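About Workari

Workari supplies small lidded containers and matching closures to laboratories, repair shops, and packing rooms. The company was set up by Hae-won Cha, who had spent her earlier career in incoming inspection and wanted a supplier that checked fit before shipping. We keep one catalog, one warehouse, and one bench room.

The catalog holds 255 part numbers. Most are cylindrical containers in black, with closures in white, black, or a signal color. The containers are grouped in two series. Sturkov is the squat, straight-sided series with an open rim. Minami is the taller series with a shoulder. Closures are listed separately, by seat diameter and by height, and can be ordered in any quantity from a single piece upward.

What we check

A container and its closure are measured as individual parts when they arrive from the molder. That measurement is useful but incomplete. Two parts can each be within tolerance and still sit badly together, so every new pairing also goes to the bench. The closure is set on the rim, lifted, and set again. The technician looks for rocking, for an off-center seat, and for marks on the rim after repeated placement.

The bench surface is teal. Black parts show a clear outline against it, white parts do not glare, and molding debris is easy to find and wipe off. The same surface color is used at all 5 stations so that bench records can be compared with one another. 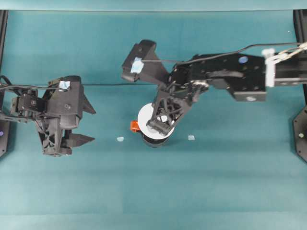 White disc on a black cylindrical container, bench room.

Flat closures take the most bench time. A disc has no skirt to guide it, and its position on the rim depends on how level it is at contact. Our procedure calls for a clear area on every side of the container, with the container placed near the middle of the station. Nothing is clamped. If a container shifts when its closure is set, the shift is entered in the record, as it usually points to a base that is not flat.

Pairings that pass are listed in the catalog as matched. Pairings that fail are listed too, with the reason, because customers often have old stock and need to know which combinations to avoid.
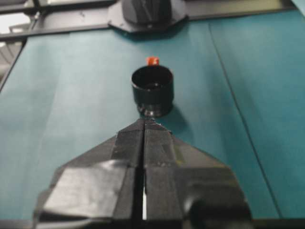 Sampling depends on order size. For orders below 1,000 pieces, 9 containers are drawn from each lot and inspected at the rim, the wall, and the base. Larger orders follow a written plan agreed with the customer. Samples are returned to the lot only if they are unmarked. Marked samples are kept with the record until the order is closed, then sent to the molder for regrind.

Records and labeling

Bench records are stored in Trultance, a database we wrote for our own use and still maintain. Each entry links a container lot, a closure lot, the station, and the result. Customers can request the entries for their own orders at no charge. We do not issue certificates for pairings that have not been on the bench – a calculated fit is reported as calculated.

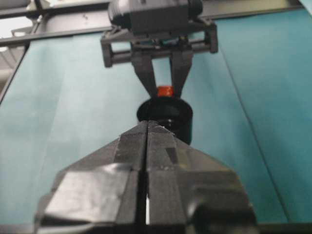 Signal colors are reserved for small closures, where a missing part is hardest to spot in a full tray. Color has no bearing on size or material in our system. The part number carries that information, and it is printed on the bag label along with the lot.

Ordering and visits

Orders received before noon are picked the same day if the parts are in stock. The warehouse closes for a full count in March, and orders placed during the count are held until it is finished. Customers who want to bring their own containers for a fit check should send the drawings first, including the rim detail.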